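Reveldale open day at the Jumotgate studios
Posted 2025-07-07 in Visits, TV series

I have watched Reveldale from the first episode, in the beginning with subtitles and now without them. When Prellar announced that the studios in Jumotgate will open to the public for one day between two seasons, I bought my ticket the same evening. My friend Zofia Piątek came with me. She has seen only the first season, so I had to be careful on the train with what I say.

For readers who don't know the series: Reveldale is a drama about a small hotel in the hills and the family which is slowly losing it. Gwawr Skyrme plays Nell, the older daughter, who comes back home to run the kitchen. Radosław Kurek plays Tomek, the night porter, who was planned for a few episodes and then stayed. It is not a loud series. A lot of it is people speaking in low voices in corridors, and I like it for this.

How to get there

The studio is outside the town, past a garden center and a place where they repair trucks. From the station there is a shuttle bus, and the line for it was long. Zofia wanted to walk. We walked, and it took us longer than the bus would take, but we saw the hill which is in the opening titles. It is smaller than on the screen. On the top there is a mobile phone mast, which they must remove by computer in every episode.

At the gate you receive a wristband and a paper map. The man at the desk told us that 1,196 tickets were sold, divided into morning and afternoon groups. We had the afternoon. I recommend the morning if you have the choice, for a reason I will come to.

The hotel

The first part of the tour is the Haworth stage, the biggest of the buildings, where the hotel interiors are kept standing all the year. Our guide was Kieran Rowbotham. He has worked on the series as an assistant director from season 2 and he speaks fast, with many words which I had to ask Zofia to repeat to me.

The lobby was the best moment of the whole day for me. You come in from the back, between wooden supports and cables, and then you turn one corner and you are standing in front of the reception desk, with the keys behind it and the terrible green carpet. A few people in our group became quiet. The staircase goes up eleven steps and stops. In the series the characters go up, there is a cut, and they arrive in a corridor which is in fact on the same floor, on the other side of the lobby. I knew that such things are done, but I had a picture in my head of the hotel as a real house, and now this picture is a little broken.

Kieran showed us also the dining room and Room 14, where the father has his long speech in the last episode of season one. He said the speech was filmed in January, with the heating switched off for the sound, and between the takes the actor sat with a blanket over his coat. One woman asked if Room 14 will be in the new season. He smiled and spoke about wallpaper.

It is not allowed to touch anything in the rooms, and it is not allowed to sit down. I mention this for older visitors. There are benches only in the café.

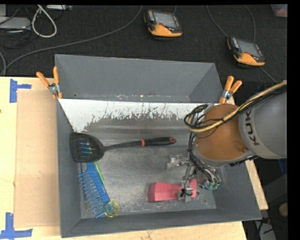
Gwawr Skyrme was the person most of us came for, and she was there for one hour, on a small platform next to the kitchen set, answering questions. In real life she is shorter than I thought and she laughs much more than Nell. She said that before the series she could not cook at all. The production sent her for two weeks to a restaurant, where she was mostly peeling, and the chef there gave her the advice to choose one tool and always have it in the hand, so that her hands look busy with a purpose. She chose a slotted spatula. It is an ordinary black one with a wide rounded head and long slots, and if you watch the kitchen scenes again you will notice that she points with it, scratches her elbow with it, and in the argument with her sister in season two she is holding it the whole time like a small flag. I have watched that episode four times and I saw only her face.

Someone asked how she prepares for the crying scenes. She said that she doesn't prepare, she eats something and reads the page again. A girl near us asked if she will ever make a musical. Gwawr said she did one at school, she was the back part of a cow, and this was enough. She was kind with everybody, also with a man who told her at great length what is wrong with the third season.

Radosław Kurek

I was hoping to speak Polish with him, like Zofia of course, and we had prepared a question together on the train. In the afternoon he was not there. He had talked with the morning group and then had to leave for another job, and this is the reason why I recommend the morning. It was written on the website that the guests can change, so I can't complain, but I will complain a little.

What we got in place of him was a short film, where he walks through the porter's lodge and shows his favorite objects. He speaks about his accent. In the first scripts Tomek had many funny mistakes in his English, and Kurek asked the writers to take most of them out. He said a man who has worked nights in a hotel for fifteen years doesn't make these mistakes, he makes other ones, and he offered to supply them himself. I thought about this for the rest of the day. As somebody who also makes the other ones, I am grateful to him.

Costumes

The costume rooms are upstairs and the groups go in by small numbers, so there is waiting. Ruth Cheetham has been the head of this department from the beginning. According to her list there are 3,047 pieces, and this counts each shoe pair as one piece and doesn't count socks. She had put a few of them on stands: Nell's brown coat, the wedding dress which was worn and the second wedding dress which was thrown in the lake, and the porter's jackets.

The jackets were more interesting than I expected. There are four and they look identical. When she turned them inside out you could see that each one is made a bit wider in the shoulders than the one before. The idea is that Tomek seems a smaller man in each season, and the viewer should feel it without knowing it. I asked her if any viewer has written to her about it. She said one, a retired tailor.

Nell's coat was bought in a second-hand shop and there is only one of it, so when it rains in the story everyone is nervous. I was allowed to look at the lining from close up, and there is a repair under the left arm in a thread of a different color. Ruth did it by hand during a lunch break and then they never had time to do it again properly.

Practical things

The tour is advertised as up to three hours. Ours was shorter by half an hour, maybe because of the missing guest. The café has sandwiches, soup and a cake named after the hotel, which was dry. Zofia had the soup and said it was good. The shop sells mugs, the room key with number 14, and a cookbook with Nell's recipes, signed on request. I bought the key. The cookbook is heavy and I had only a small bag with me.

Photos are permitted on the Haworth stage but not in the costume rooms, and not during the questions with the actors. They put a sticker on your phone and they do check it when you come out.

There is a wheelchair entrance on the side of the parking lot. It isn't on the paper map, you must ask at the desk. The costume rooms have an elevator, but that afternoon it was used for the clothes racks and one lady in our group had to wait for it quite long.

About the new season we learned almost nothing. Kieran said that filming starts again when the summer is over and that there is a new set, behind a black curtain which we walked past two times. Zofia believes she smelled fresh paint and chlorine, and now her theory is that the hotel gets a swimming pool. With which money, I asked her. They can't pay for the roof. We discussed this until our station and she has borrowed my discs of season two.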